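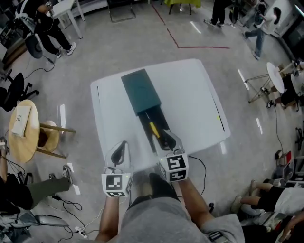
Kamaron gets its new fingers, and I got to play with them

29/07/2023

If you've been following my posts on hand-held grippers, you know I've been whining about finger shape for months. Well, the people at Kamaron finally got tired of hearing it and asked me over to Rarnley to try their new set next to the old one. I said yes before I'd finished reading the email!

Quick news part first. Kamaron is switching its hand-held pairs to a curved finger, and the straight ones go out of production once the current stock is gone. The curved set comes in 2 stiffness grades for now. Martim Mota, who runs the hardware side, told me a third, softer grade is on his list for January, but he wouldn't promise it and I wouldn't hold him to it. The marker cubes stay the same size, so if you already have your tracking set up you don't have to redo it (big sigh of relief from me, I still have a bad memory of the last time they changed those).

Now the fun part. The test everybody wanted to do was the drawer. You have a small teal box with a black drawer, the drawer is open, there's a yellow pen lying in it, and you go in with the right-hand gripper and fish the pen out. Sounds like nothing. Try it with straight fingers! A pen lies low, the drawer walls are close on every side, and the straight tips kept landing on top of the pen and rolling it away from me. I got it out, sure, but I was twisting my wrist in ways my doctor would not like.

With the curved fingers I could come in from above and let the tips close in underneath the pen. My first go was clumsy and I bumped the drawer shut halfway. After that it went much better. Yasaman Babaei kept the tally for the whole day, and between all of us we did 468 pen pickups, split evenly between the two finger types. She's still going through the recordings and doesn't want me printing success rates until she's done, which is fair enough. What I can give you is my own feeling: fewer slips, and a lot less swearing.

There were people at it all over the room, by the way, and it's a big open room with a concrete floor and cables running in more directions than I'd like. I only worked the one table. Some folks were on their very first try with these things, and I think that's a good crowd to test on. Those of us who do this a lot have picked up bad habits that cover for bad hardware.

Where the curved set is worse: flat stuff. Martim handed me a playing card and I couldn't get it off the tabletop at all until I slid it over the edge. Straight fingers get it on the second or third poke. I also found the curve blocks a bit of my view when I'm looking straight down, and you do look down a lot doing this. I kept leaning to the side to see where the tips were. Yasaman says people stop doing that after an hour. I was there longer than an hour and I was still leaning, so we'll see.

The cable is my other complaint, and it's an old one. It hangs down from the gripper to the floor, and every time I turned a little I could feel it tugging on my hand. A wireless version has been talked about since forever. I asked, Martim laughed, and that was the whole answer.

They also had me run the same drawer job with the controller swapped. Kamaron's own unit against the one from Marinho, same fingers, same box. The Marinho feels snappier when you squeeze - I noticed it right away - but it got confused twice when I turned my hand so the cube faced away from the camera. Kamaron's picked up again faster. If your work is mostly out in the open on a table I'd go Marinho. For drawers and boxes, where your hands end up at weird angles, I'd stay with Kamaron. I was hoping to try the Allov arm at the end of the day as well, with my own recordings played back on it, but we ran out of time. Next visit!

Price for the pair with curved fingers is 1050 dollars, and the fingers alone will be sold separately, price to be decided. Existing owners can swap them at home with 3 screws per side. I did one side myself and it took me nearly 2 minutes, most of it spent looking for the screw I dropped.

Orders open when Yasaman's numbers are published. I'll post them here as soon as she sends them over, and if anybody has a good trick for picking up playing cards, my comments are open.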